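The Slow Way to Neltudau

I should say up front that I don't like driving. I don't mind being in a car, I'm happy to hold the map and hand out the pretzels, but put me behind the wheel for more than an hour and I turn into my own worst passenger. So when my editor asked who wanted to ride the bus all the way up the coast in March, before the summer people come, my hand was in the air before anyone else had looked up from lunch.

The route runs from Sisotport to Neltudau with one overnight stop, and the whole ticket costs $60. You buy it from the driver. I tried to buy mine on my phone, and the website sent me to a page about lost umbrellas, so bring cash and be nice.

The first stretch is the pretty one. Sit on the left! I sat on the right like a fool and spent the morning leaning across a sleeping man's lap to look at the ocean (he woke up once, nodded, and went back under). The bus stops wherever somebody is standing by the road with a bag, and sometimes it stops for people who only wanted to give the driver a loaf of something. By the time we pulled into Harb for lunch we were 30 minutes behind and I'd stopped checking.

Harb has a chowder place by the fish dock, and I'd ride the bus again just for that. It's thin chowder, more milk than cream, with a lot of black pepper and crackers you crush in yourself. I had two bowls. I also bought a wool hat I didn't need from the shop next door, and I'm wearing it as I type.

You sleep in Grastero, population 3000, most of it up a hill. I stayed at an inn a short walk from the bus stop, the kind of place where the key is a real key and breakfast ends when the eggs do. 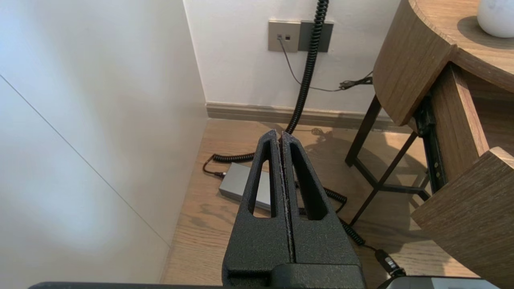
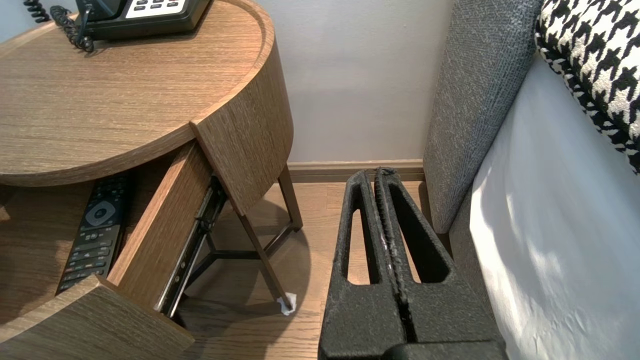 My room in Grastero, round oak nightstand and all.

Supper in Grastero is early. I got to the diner at what I thought was a normal hour and they were already putting chairs up, but the cook made me a fried egg sandwich and let me eat it at the counter while she listened to the hockey game. Afterward I walked up to the old lighthouse road and back. It was cold enough to make my teeth hurt, and there were more stars than I've seen in years.

The second day is mostly trees. I know that sounds like a complaint, and for the first hour it was one! Then I got into it, the way you get into a long boring book, and I read a little and dozed a little and ate the blueberry muffin I'd wrapped in a napkin at breakfast. A woman across the aisle was knitting a sleeve when she got on at Grastero and had reached the cuff when she got off.

Neltudau itself is small and windy and smells like low tide. There's a bakery, a hardware store with a very good selection of rope, and a bench where the road ends. I'd planned to spend 2 nights and stayed for four. The bus back leaves at seven in the morning from the post office, and if you're on the wrong side of the street the driver will honk until you cross.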